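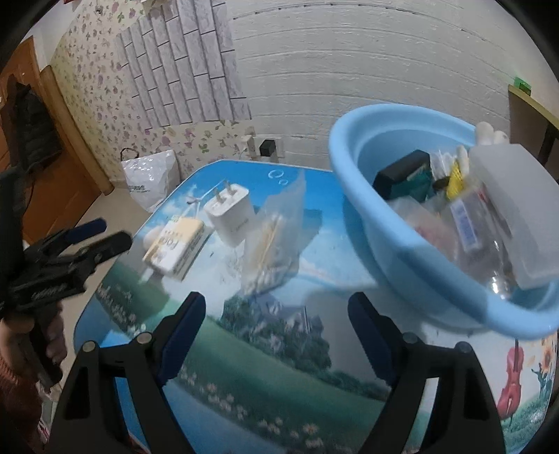 Figure 1. Personal care items and storage basin on the sorting table.

Section 6. Sorting and Storing Small Personal Care Items

Last updated: December 19, 2025

6.1 Purpose

This section sets out the procedure for sorting toiletries and small household items at a tabletop station and returning them to a plastic basin. It applies to all residential units at Flasthorpe and replaces the instructions issued in November. Questions concerning this section should be directed to Cyril Tunstall, Household Services.

6.2 Preparing the Table

1. Place the table on a level floor, within reach of a wall outlet but clear of the doorway.
2. Wipe the tabletop with a damp cloth and dry it fully. Glossy printed tops show residue from soap and lotion and should be dried with a second, clean cloth.
3. Set the basin on the side of the table nearest the hand you use most.
4. Leave the rest of the surface open for sorting.

NOTE: Patterned tabletops are acceptable. Where the print is detailed, check the surface by hand before closing the station, as small clear articles are easily overlooked against it.

6.3 Emptying the Basin

1. Remove boxed items first and stand or lay them together.
2. Remove bottles. Confirm that each cap is closed before laying a bottle on its side.
3. Lift out tubes and other narrow containers in groups. Do not tip the basin to empty it.
4. Remove bagged items last and check each bag for splits along the seam.

CAUTION: Do not place chargers or other electrical items in a basin that is damp or that contains an open bottle. Unplug the charger from the wall and detach or coil any cable before sorting.

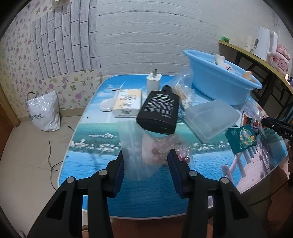 6.4 Bagging Loose Items

Very small articles are to be kept in a clear zip-top bag. Loose beads, candies and similar pieces must never be returned to the basin unbagged.

1. Gather the pieces at the center of the table.
2. Place them in the bag and press out excess air.
3. Close the zipper from one end to the other and run a finger along it a second time.
4. Lay the bag flat until the remaining items have been sorted.

Cotton swabs remain in their own bag. If that bag has torn, transfer the swabs to a new one and do not combine them with any other article. A zip-top bag should hold no more than 100 swabs.

WARNING: Beads and hard candies present a choking hazard to young children. Candy must not share a bag with beads or with any other article that is not food.

6.5 Repacking

1. Place rectangular boxes and rigid containers against the wall of the basin.
2. Stand tubes upright in the middle.
3. Add bottles with the caps facing up.
4. Lay bagged items on top, where they can be seen and removed without disturbing the rest.
5. Store the charger separately, in the drawer or pouch assigned to it.

If the contents rise above the rim, divide them between 2 basins. Replacement basins are requested on Form 47, available from the Lambert Building supply desk.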